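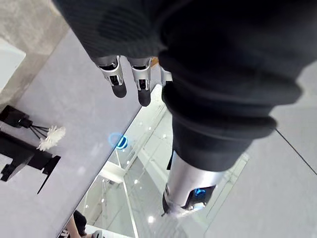

Zondo Support > Vuna Arm > Set-Up Guide > Section 7: Fabric Sleeves

Reading time: 3 minutes

7. Fitting and Care of the Fabric Sleeves

This section covers removal, fitting and inspection of the knit sleeves on the forearm and the lower limb. It applies to arms fitted with the three-finger hand. For the hand itself, see Section 9.

CAUTION: Put the arm in Hold and lock out the supply before touching a sleeve. Knit fabric can be drawn into a joint during a very small movement.

7.1 Removing a sleeve

1. Move the arm to the Service pose, with the fingers pointing down and clear of the floor.
2. Switch to Hold. Lock out the supply at the cabinet.
3. Release the inner cuff strap at the hand end of the sleeve.
4. Roll the fabric back on itself toward the elbow. Do not pull on the fingers or use them as a handhold.
5. Open the upper closure and lift the sleeve away.

Note: The fabric catches easily on the edge of the metal segment. Ease it over by hand. Do not use a blade or a screwdriver.

7.2 Fitting a sleeve

1. Wipe the bare segments with a dry lint-free cloth.
2. Check the part number inside the cuff. Forearm and lower limb sleeves are not interchangeable.
3. Slide the sleeve on from the upper end with the ribs running straight.
4. Fasten the upper closure, then the cuff strap. The cuff must stop short of the metal end segment and leave the end cap and ring light uncovered.
5. Spread the slack evenly. Soft folds are normal and give the joint room to bend. A thick roll over a joint must be worked out before the arm is run at full speed.
6. Remove the lockout and jog each joint through its full travel at low speed.
7. Stop if the fabric tightens, rides up or touches a finger joint. Lock out again and refit.

Note: Glass and polished floors can show a second ring of light by reflection. Read the status from the end cap itself - never from the floor.

7.3 Inspection

Inspect both sleeves every 100 operating hours. Look for pulled threads, thin patches on the inside of the elbow and oil marks near the cuff. Replace a sleeve at 2,530 hours even if it shows no wear. Inspect the fingertip pads at the same time and clean off any lint.

CAUTION: Do not wash a sleeve while it is on the arm. Wash by hand in cool water and dry flat. Tumble drying shrinks the cuff and limits wrist travel.

Replacement sleeves are supplied by Moradi in sets of two. Record the set number in the service log.

Section revised November 8, 2020, by Benedita Arruda, Technical Documentation

Contact Zondo Support | © Zondo | Back to top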